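Section 4 — Setting up your weekend news digest

Applies to Clukero newsroom editor, Darura edition. Do section 3 first (feeds). 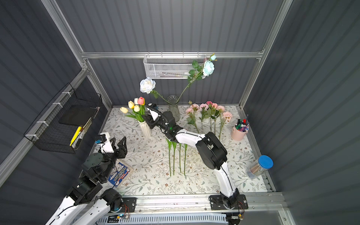
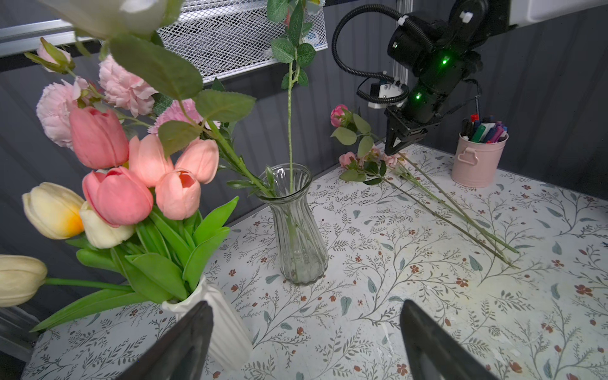
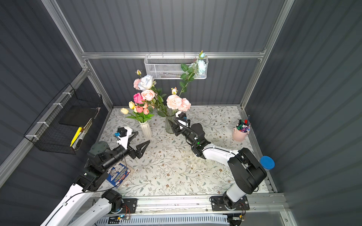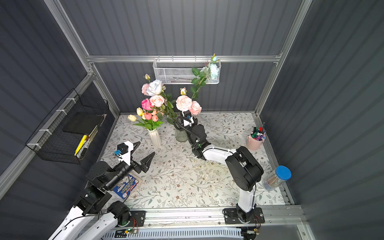
Vine-print tabletop, four views.

1. Open Digests, then New. Pick a region. Wandengate is the default — change it if your not in Wandengate.

2. Drag in your stories. Lead goes on top. Minimum is 2.

3. Write a teaser for each. Limit 309 characters, spaces count. Over that it gets chopped and you get the dots.

4. Add "Read more" links. Test them. All of them.

5. Set send time. Local time, not server time.

6. Hit Preview, check on a phone, then Queue.

Note: total digest text tops out at 1,771 characters. The counter sits bottom right, turns red when over.

Note: Szekeres wire stories need the credit line left in. Dont retype it, the tag breaks.

CAUTION: Queue locks the headlines. Typo after that — pull the whole digest, fix, requeue. Corrections go out as a seperate send, see section 6.

Old digests drop off the list in October. Export first if you want them.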